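Floor tile, part two: grout and cleaning

2 May 2018

The hallway and kitchen are finished except for the threshold strip, so these are my notes before I forget the numbers. The old vinyl came up in January. Under it was a cement screed with a 14 mm fall from the kitchen window to the hall door, and leveling it took longer than laying the tile.

I went with a large rectangular tile in a very light gray-white from Esposito, with a faint gloss. Heike Kramer, who laid the same series in her own flat, recommended full matte. She may have had a point about footprints, but the hallway has no window and I wanted the light. Materials came to 1386 with adhesive and spacers — delivery was extra.

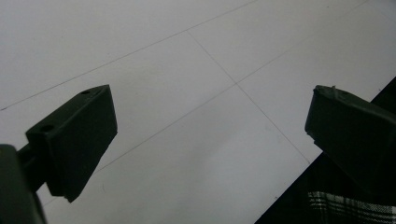
Filed under: Floors

The grout is dark gray. A pale grout would have hidden the joints better, but the one in the old bathroom went patchy within a year and I did not want to repeat that. Joints are narrow, so the lines stay thin even with the contrast.

Mixing: I used the Bonham powder, small batches, water first. A full bucket stiffened before I reached the second row. Pack the joint diagonally with the float, wait until the surface dulls, then wipe with a sponge that has been wrung out properly.

Haze was the main problem. On a light tile with any sheen, dark grout leaves a film that shows under a low lamp. Two passes with clean water removed most of it. The remainder needed the Drullevo haze remover, diluted, and a microfiber cloth.

One corner tile by the pantry had a lippage I could feel with a fingernail. Kwok-wai Cheung lent me a suction lifter and I reset it the same evening.

Sealer goes on the joints next, then the threshold strip, which is still on back order.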